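7 January 2019
Textile bench, soft goods sorting

First day back on the fleece and knit work since November. Hefin Penry had left the Sqalli delivery under the bench, still in its two sacks, so the morning went on unpacking and tagging. Some of the tags from the last batch had come off in the sack. I put new ones on where I could match the piece to the list and set the rest aside in the gray tub for Hefin to look at.

The list runs to 81 pieces. 17 of them are red or dark red, and those are the ones I wanted to get through first. They shed more than the pale ones and I would like them bagged and out of the way before anything white goes on the bench.

Brushed each piece with the soft brush, one direction only, then a pass with the lint roller. The Vendska roller sheets are no good for this. They grab the pile and lift it, and you end up with more fuzz standing than when you started. Went back to the old ones from the drawer. We are down to one box, so they need to go on the Plarkwood order. 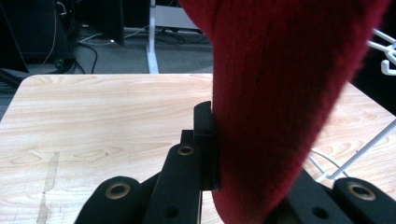 The fuzzy pile hides everything. A pulled thread on a flat knit shows up right away, but on the fuzzy reds I had to go over the surface with my fingertips to find anything. Two had a hard spot near a seam that felt like a knot left on the inside. Marked them K on the tag. One more had a thin patch where the backing shows if you part the fibers — marked T, and not worth mending in my opinion.

Color is going to be a nuisance as well. The same piece reads as burgundy in the folds and a good deal brighter where the light hits it, and brushing the pile the other way shifts it again. I tried to sort the reds into two shades and gave up after moving the same sock back and forth. Wrote "red, dark" for all of them. If Fouad Atallah wants them split he will have to say which way the pile should lie when we judge it.

Weights next. Scale zeroed with the empty tray on, checked with the 100 g weight, fine. The Tinia bags hold 600 g before the zipper starts to strain, so I am filling to just under that and writing the weight on the white strip. Use pencil on the strip. The marker rubs off when the bags slide against each other in the bin.

Reds are all tagged, and all bagged except the three with marks. Those are in the shallow tray at the window end with their tags facing up. Wiped the table twice with a damp cloth and there was still red fluff along the back edge, so please do it again before you open the pale sack.

To do: roller sheets, more tag string, ask Fouad about the shades. The blue scissors are missing again.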